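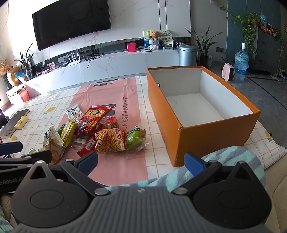

Pourquoi les robots ont-ils des règles ?

Tu connais les règles de la cour de récréation : on ne pousse pas, on attend son tour. Les robots et les personnes qui travaillent avec eux suivent aussi des règles. Certaines sont rassemblées dans de longs textes appelés « normes ». Des spécialistes de plusieurs pays les écrivent ensemble, puis les relisent et les corrigent au fil des années.

Une pince, à quoi faut-il veiller ?

Une pince comporte deux doigts qui s'ouvrent et se referment. Pour ranger des sachets de friandises ou de biscuits salés dans une boîte, elle doit serrer assez pour les tenir, mais pas trop, afin de ne pas les écraser. La force se mesure en newtons. Pour tenir une pomme de 100 grammes dans ta main, il te faut environ 1 newton.

À l'atelier Vivska, le règlement destiné aux jeunes visiteurs tient en 3 points :

1. Ne jamais placer les doigts entre les mâchoires d'une pince, même lorsqu'elle ne bouge pas.

2. Attacher les cheveux longs et retirer les écharpes avant de s'approcher.

3. Laisser de la place autour de la boîte lorsque deux pinces travaillent côte à côte.

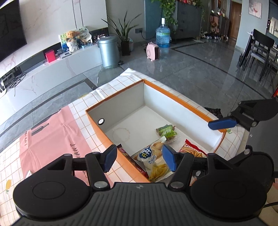
Qui vérifie que les règles sont respectées ?

Chez Vivska, cette tâche revient à Dirk Bakker, responsable de la sécurité. Avant chaque séance, il examine les vis, les câbles et les patins placés au bout des doigts. Si une pièce est abîmée, l'outil est mis de côté jusqu'à sa réparation. Les contrôles sont notés dans un cahier, que les visiteurs peuvent consulter le samedi.

Le mot à retenir

Norme : texte qui indique comment fabriquer ou utiliser un objet en sécurité. Il existe des normes pour les robots, mais aussi pour les jouets et les casques de vélo.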